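Textbooks › Automation in the Workplace › Part Three › Chapter 9

Chapter 9: Learning from a Site Visit
Reading time: 9 minutes
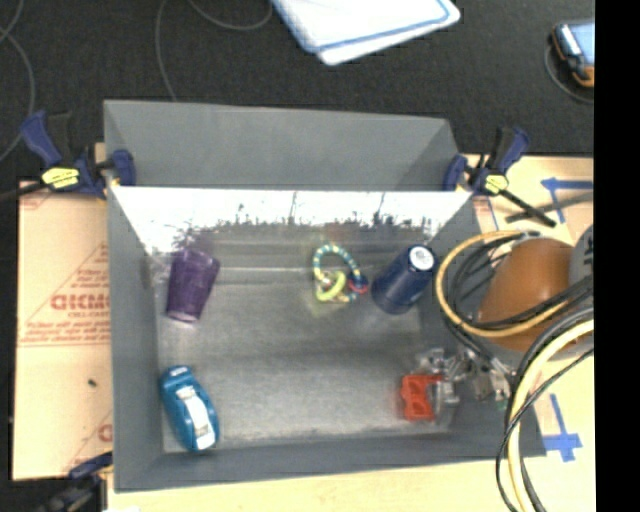
9.1 The open day at Keltum

Each November the Keltum works at Oneck opens its doors to students and the public. On the most recent occasion 574 visitors passed through the building between the first tour on Wednesday morning and the close of the evening session. The demonstration that drew the longest queue was bin picking, in which a robot arm must reach into an open bin and take hold of objects of differing shape, such as a plastic cup, a beaded ring toy or a cylindrical container.

A person does this work with little thought. For a machine, each object poses a separate problem. A cup lying on its side offers a rim and a curved wall – a ring can be gripped at many points, few of them secure. The bin itself must also stay where it is, and for this purpose clamps on the rim are a common and inexpensive answer.

9.2 Preparing for a visit

Before attending a demonstration, students should read the Kashyap checklist in Appendix B and write down three questions for the operator. Useful questions concern how the arm chooses its first object, what happens after a missed grasp, and who may stop the machine.

The Puto exercise at the end of this chapter uses a log of 814 attempted picks. Students will sort the attempts by object and record the result of each.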